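Budget for second bench cell: new pegboard table or keep the wooden boards?
Forum > Small Labs and Workshops > Buying and Planning

fitasano_bench
Hello all. We must give our list for next year before the end of October and I would like opinions. We have one arm on a blue pegboard table and it does pushing tests with simple blocks. Now we want a second station with the same layout. My draft is: table top from Wundbridge, two sets of blocks, spare rods for the arm, and 600 dollars for "small parts", which my manager does not like as a line.

My question is mostly about the surface. The Wundbridge quote includes a machined work plate for the top, and it takes a big piece of the money. At present we put a plain wooden board on the pegboard and it is fine for us.

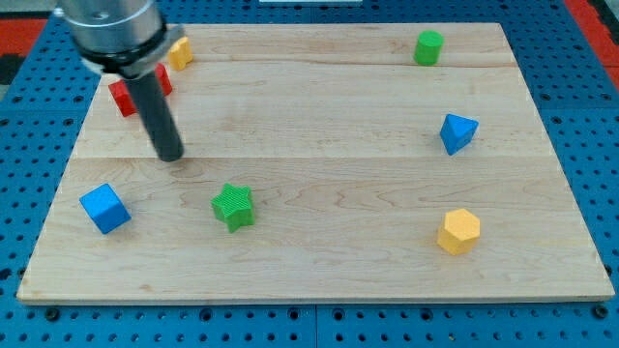
Current station, rod tool on the arm, seven blocks out.

The rod touches the board sometimes when somebody sets the height wrong, so I count the board as a thing we use up. Is it foolish to plan like this?

pallet_jack53
Not foolish. Buy 5 boards at once from the same batch and write them as consumables. A scratched machined plate hurts much more. I would remove the plate from the quote and ask them for a new price.

Zitcombe_Ray
I disagree. Your board has seams across it. A light block can catch on a seam, and then you spend days looking for a fault in your software. We paid for the flat plate and I do not regret it.

fitasano_bench
Thank you both. We did check the seams with a steel ruler and I could not feel a step — but I admit the winter air in our building is very dry, so maybe it will change.

pallet_jack53
Then seal both sides, not only the top. One can of varnish is cheaper than any plate.

mill_and_mortar
Please look at the blocks too. If you push stars and hexagons, a second set from another seller can have a different size and finish, and your two stations will not agree. We ordered from Barbier and asked for all sets in one delivery. Also, split the "small parts" line. I would write 200 for rods and collars and name the rest item by item. Managers sign a list faster than a round number.

Zitcombe_Ray
Agree about the blocks. Still not agree about the wood.

fitasano_bench
I will ask Wundbridge for two prices, with plate and without, and split the small parts as you say. When I have the answer I will write it in this thread.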